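Grasska users board > Simulation and evaluation > Comparing head cameras and base controllers before buying hardware

kmofokeng
Keabetswe Mofokeng, Motaung

I'm choosing a camera position and a base controller for a mobile pick-and-place robot. The hardware isn't ordered yet, so everything so far is in simulation. Candidates:

Camera A: fixed mount at the front of the base, wide lens
Camera B: mast mount, pan and tilt, narrower lens
Controller 1: the stock Grasska velocity controller
Controller 2: the Kendomeck trajectory controller, tracking a planned path

The gripper is the parallel one in all runs. I left it alone so I could change one thing at a time. Each combination gets 400 episodes in the same apartment, with the start pose drawn from the same seed list.

The low camera is doing better on navigation than I expected. It sees floor edges and furniture bases early, and those are what the base hits. 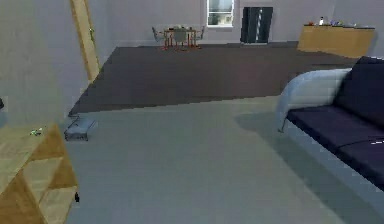
Start pose, low camera. Sofa on the right, dining set at the back.

With Controller 1 the base cuts corners when the goal is behind furniture. With Controller 2 it doesn't, but it stops and replans a lot. Has anyone compared these two with the arm stowed and then extended? My collision counts change more with arm posture than with the controller.

torque_ripple

Your resolution is too low to say anything about the camera. If a human can't tell what a small object is, the detector is guessing from color. Rerun at the native resolution of the sensor you plan to buy and compare again.

kmofokeng

The policy takes a downsampled input anyway. Feeding it a sharper render and then shrinking it gave me the same success rate within noise.

torque_ripple

Rendering at low resolution and downsampling a sharp render are different operations. The first one aliases. You get stair-stepped edges that no real lens and sensor will produce, and the policy can learn them.

emagyar
Emese Magyar, Tirkville

Agree with torque_ripple on aliasing, but I'd look at depth first. Light floor against a light furniture base gives a stereo matcher very little to work with. In sim you are probably reading perfect depth from the z-buffer, so you never see the failure. We lost a month to this in December. The base clipped sofas on the real robot and never in sim.

Same apartment model, this is the kind of spot I mean:
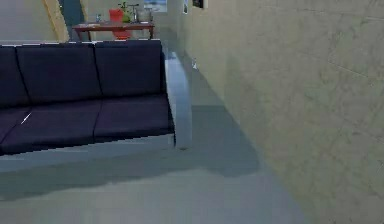
Gap between sofa and wall. Gray sofa base on a blue-gray floor, low contrast along the bottom.

Put a stereo noise model in before you compare cameras. Otherwise Camera A gets credit for depth it won't have.

kmofokeng

Fair. I was using ground truth depth. I'll add the noise model and rerun A and B with Controller 1 only – the full grid takes 30 hours on this machine.

pl_servo

On the controller question. We ran both on a differential base. The replanning stops in Controller 2 are a parameter problem. The default goal tolerance is tight and the lookahead is short, so any small localization jump invalidates the path. Double the lookahead and most of the stops go away. What is left is stops near doorways, and those are legitimate.

Arm posture matters because the footprint isn't updated when the arm moves. Check whether your setup publishes a new footprint. Ours did not, on either controller.

kmofokeng

Footprint was static. That explains the posture effect. Thanks.

Results with stereo noise, Controller 1, arm stowed: Camera A lost more than Camera B did. A is still ahead on open floor. B is ahead anywhere with glass or thin legs. The worst cells for A are the ones next to the glazed lattice, where the matcher either returns the far room or nothing at all.

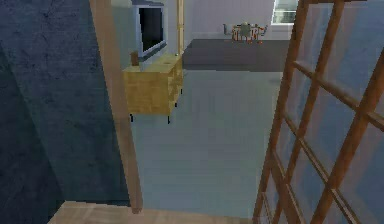

I filtered those cells two ways. Treating missing depth as occupied makes the base refuse to leave its start pose in a lot of episodes. Treating it as free gives collisions. A short range sonar or a bumper would settle it on hardware, but I'd like the camera comparison to stand by itself.

torque_ripple

It can't stand by itself if the real robot will have a bumper. Compare the systems you will build.

emagyar

I don't agree. If you add the bumper to both, you hide the difference between them. Run it bare first, then add the bumper. You want to know what the camera costs you in stops.

pl_servo

Both are cheap. Run both.

kmofokeng

Running both. Moving on to the grasp side, since the camera choice affects that too.

Grasp planning is where the mast camera pays for itself. From the base mount the table edge hides most of what is on top of it, and the planner proposes grasps on the part it can see, which tends to be the wrong part.
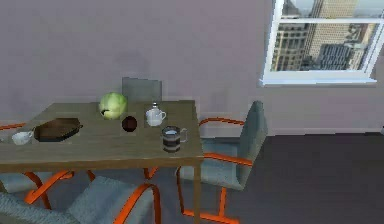
Approach direction has turned into the main variable for the parallel gripper. I sampled 1,000 candidate poses per object and scored them for reachability and clearance. The dining table is a good test because the shapes are so unlike each other. The striped mug is near the front right edge, so a side approach on the body is short and clear, and the handle is on the right if you want it. The cabbage is toward the back center with a chair back behind it, and any pose that brings the wrist around from the far side gets thrown out. The baking pan is low and flat, so only the raised rim or the short handle gives the fingers anything to close on. The armrest passing under the right edge of the table also matters for the base, as it limits how close the robot can park on that side.

pl_servo

What is your maximum opening? The cabbage will decide the gripper for you.

kmofokeng

Not wide enough for the cabbage with margin. I have a wider finger set modeled but it fouls on the pan handle. A suction cup is the other option, and I don't trust the contact model for suction on a leafy surface.

torque_ripple

You shouldn't. The suction model in Grasska assumes a rigid, sealed surface. It will pass on the cabbage and tell you nothing.

emagyar

Try the adaptive three finger model before you give up on one gripper for everything. It is slower to close and the controller needs a force limit, but it covered our whole object list except flat items. For the pan, approach the rim with 2 fingers and park the third.

kmofokeng

Will do. I'll post the table with both cameras, bumper on and off, once the updated footprint runs are done. Lookahead doubled as suggested, tolerance left at default for now.

pl_servo

Change the tolerance in a separate run or you won't know which one fixed it.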